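**Scene reset rules** are the written conditions that a simulated room must meet before a robot trial can start. They are used in household robot testing, where a two-armed robot handles objects on tables and counters. Most rule sets cover object placement, arm position, camera views, and record keeping.

## Background

Early simulated trials were often run without any shared starting point. Two teams could report results for the same task with the objects in different places. The Fluvoslow rules, drafted by Yamuna Bhat and Arsen Pasichnyk, were among the first to treat the reset as part of the test itself. A revised edition came into force on Wed 12 April and added a section on wrist cameras.

## Room and objects

A test room is normally furnished like a lived-in space. It has work surfaces at different heights, small items to handle, and things that play no part in the task, such as wall pictures, a chair, or a plant. Items outside the task must stay in the file, as removing them changes what the robot's cameras see. 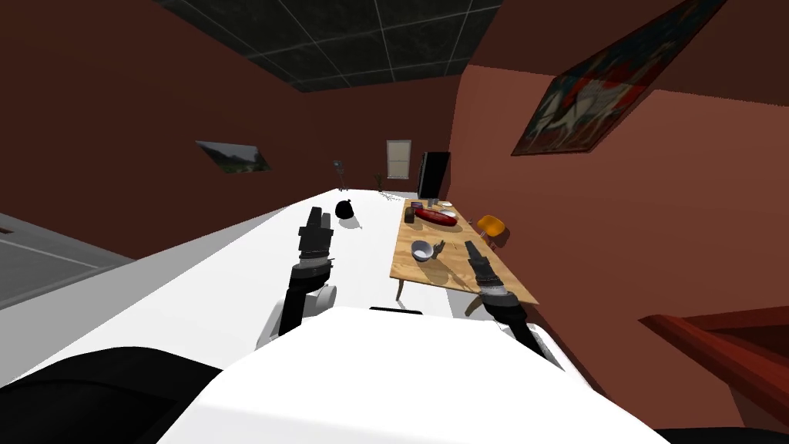 Each object has a listed position and a listed support surface. An item listed for the counter may not be moved to the table to make it easier to reach. Fluvoslow allows a position error of 2 millimeters at reset. Anything larger voids the trial, even if the task is later completed.

Lighting is fixed for a whole series. Shadows count as part of the lighting, and a change in shadow quality must be logged as a new series.

## Arm position

Both arms must be clear of all surfaces and objects when the clock starts. A gripper may hover over a table, but contact of any kind requires a new reset. The rules apply to each arm separately, including an arm that the task does not use.

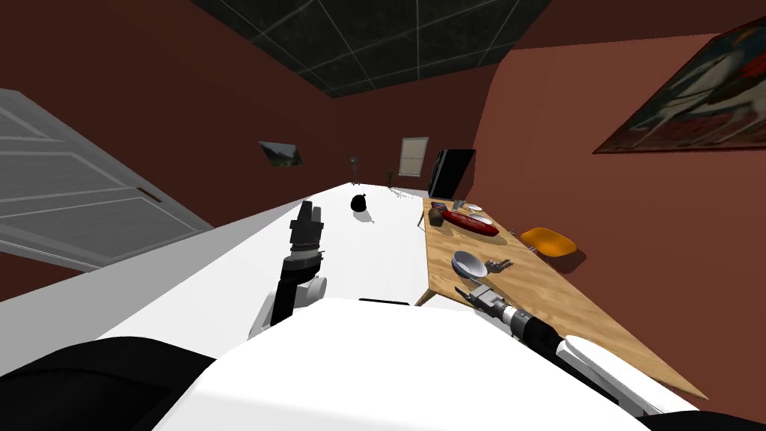
Joint limits and top speeds are set before the first trial and stay the same until the last. Under the Pongsiri rules, which are stricter on this point, an operator who changes a speed limit must discard the series and start again. A full Pongsiri series has 300 trials. Shorter series may be published if the report states the number.

## Camera views

Robots of this type commonly use a head camera and one camera near each wrist. The head view shows the general layout. The wrist view shows the gripper fingers and whatever is close to them, and a nearby bowl can fill a large part of it. Reviewers are asked to check the gap between finger and object in the wrist view, as the head view is a poor guide to small distances. All views must be saved with the same clock.

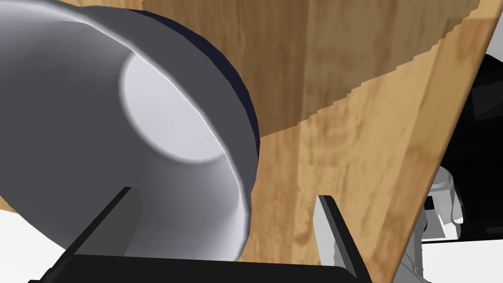 ## Records

A trial record contains the scene file version, the random seed, the joint log, and every camera view. Failed trials are kept alongside successful ones. Murico, an archive run by Apinya Ruangrit, held 2921 records at its last July count, of which 790 were marked as void.

## See also

- Contact models in simulation
- Robot operator training
- Wrist camera calibration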